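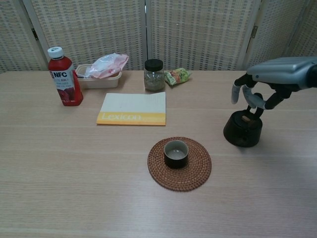 Hand on the teapot handle, cup on the coaster.

Ticket 600, Motemside tea cell
Opened by: Revathi Thampi

Grip drops out partway through a pour cycle. Happened 3 times in November. Grip force is set to 85. No fault code in the log.

Reply, Hryhorii Marchuk:
Check the wrist connector first, then rerun the finger zero with the hand open. Send a picture of the arm light.
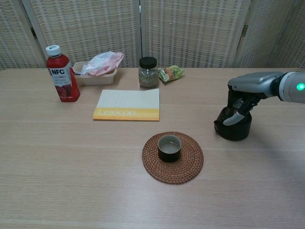

Arm light green, fingers on the dark pot.

Revathi Thampi, 11 a.m.:
Connector reseated, zero redone. Leaving the ticket open until the next long run.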